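Fimari recalls printed T-shirts over peeling chest designs

Clothing firm Fimari is recalling a batch of printed T-shirts after customers complained that the design on the chest was lifting at the edges.

The recall covers 1,725 shirts in the long-sleeved and short-sleeved styles, all in black or navy. They were sold through the company's website and at its shop in Claltness. Children's sizes are not affected, and neither are the plain shirts sold in packs of 2.

Fimari said it had received complaints from customers in Idville and elsewhere since the shirts went on sale in November. Most described the print coming away at the corners after a few washes. Some also said the shirts came up smaller than the size chart suggested, and the company has now changed the chart on its website to show chest measurements for each size.

The prints were made by Gavrilă, a supplier which has worked with Fimari on three earlier ranges. The supplier said the fault lay in one delivery of transfer film, which did not bond properly with the stretch fabric used for the shirts. It has stopped using that film and has gone back to the one it used before.

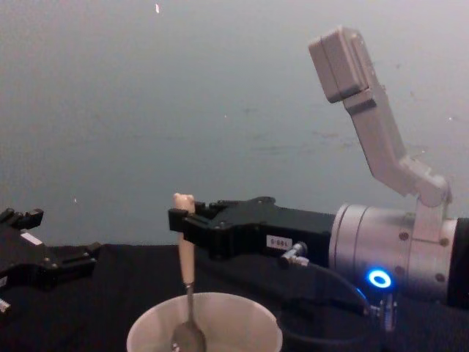 Fimari will give buyers the choice of a full refund or a replacement shirt from a new batch. The first 550 replacements are due at the Claltness shop on Tuesday, and the rest will be posted to customers in the order their claims come in. The new shirts are black, a matte shade like the housing of the gripper on the robot arm, with the design in silver and grey. Navy will return later in the season. Anyone who would like to wait for a navy shirt can say so on the claim form.

Customers do not need a receipt if they ordered online, but they should have their order number ready. Shirts bought in the shop can be taken back there with either a receipt or a bank statement showing the payment. The company is paying return postage within the country.

A further 200 shirts from the same batch were still in the stockroom and have been withdrawn from sale. Fimari said the fabric was sound and that they would be sold as plain seconds once the prints had been removed.

The shop is open until 5.30pm, with returns handled at the rear counter.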